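Product notes: Flulleo paired hand grippers

2023-09-07

Flulleo has put its paired hand grippers on general offer after a year of supplying them to order. The set is sold for recording two-handed handling tasks, mainly with cloth, where an operator does the work directly and the recorded motion is later used to train an arm. We have had a set on loan at Gresturgate and have used it on folding and rolling tasks only. Rigid parts will be covered in a later issue.

The standard kit contains two grippers, left and right, two sets of fingertip pads, cables, a calibration card and a hard case. The price is £3,000 before tax. A single gripper can be had as a replacement for £985 if the other half of the pair is returned for matching. Stadwood handles UK orders and repairs. Quoted delivery is four weeks, and ours took five.

Each gripper is held by a handle below the body, with the jaw driven through linkages. Squeezing effort is moderate at first and rises sharply over the last part of the travel. Operators with small hands found the reach long, and there is no adjustment for it. The pads are black, fairly soft, and pushed on without adhesive. One came off during the second session and was refitted by hand. We would like to see a retaining screw.

On openwork fabrics the main question is whether the tip catches in the holes when the jaw opens. With the standard pads we logged 80 grasps and releases on light mesh and had four snags, all at a hem. The narrow tips, sold separately, snagged less but let the cloth slip sooner under tension. For anything knitted we would start with the standard pads and change only if the edge is too thick to enter the jaw cleanly.
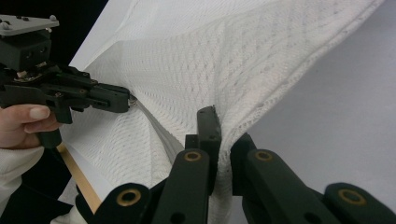 Openwork cloth held taut between the two grippers.

Opening width is reported by an encoder in each body. Readings were repeatable between sessions provided the zero was set with the jaw fully closed and no cloth in it. The manual puts this step after the cable check, which is easy to miss, and a zero taken on fabric gives widths that look plausible and are wrong for the whole session. A warning in the software would cost little.

The software, Kadrić, is supplied on a one-year licence with the kit. It records both grippers against a common clock and writes one file per attempt. It will not record with one side unplugged, so single-handed tasks still need both units connected. Renewal is £550 a year. Files already recorded can be opened and exported after the licence lapses, but new ones cannot be made. Export is to plain tables, and we had no trouble reading them elsewhere.

Cable routing needs thought before the first session. The leads leave the body close to the wrist, and if they are allowed to hang over the front of the table they pull on the hand during long sideways moves. We had the best results with a loop left at each wrist. A wireless version has been announced for December, with no price given.

The work surface matters more than we expected. On bare wood, thin mesh slid as soon as one side was lifted, and the roll began at an angle. A foam board under the cloth gave enough grip to hold the far edge while the near edge was worked. The board should be larger than the cloth on both sides, so that the jaws can come down beside it without striking the table.
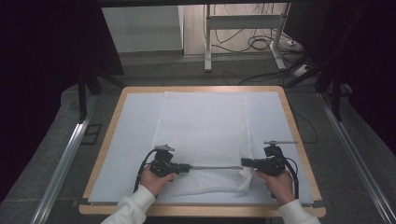 Product Notes | Issue 14 | p. 6

Rolling from the near edge is a fair test of the pair. Both jaws have to close on the edge and keep the strip level while tension is held across it. Where one side closed late, the corner was left out of the roll and the attempt was usually not worth keeping. New operators needed most of a morning to get consistent results.

Weight is acceptable for sessions of half an hour. Beyond that the wrist tires and the grasps become less tidy, which shows in the recordings. We rotated operators and would budget for at least two.

The set is a sound purchase for a group working mainly with fabric, at a price that assumes regular use. Loan sets are available from Stadwood for two weeks against a deposit, with carriage charged both ways.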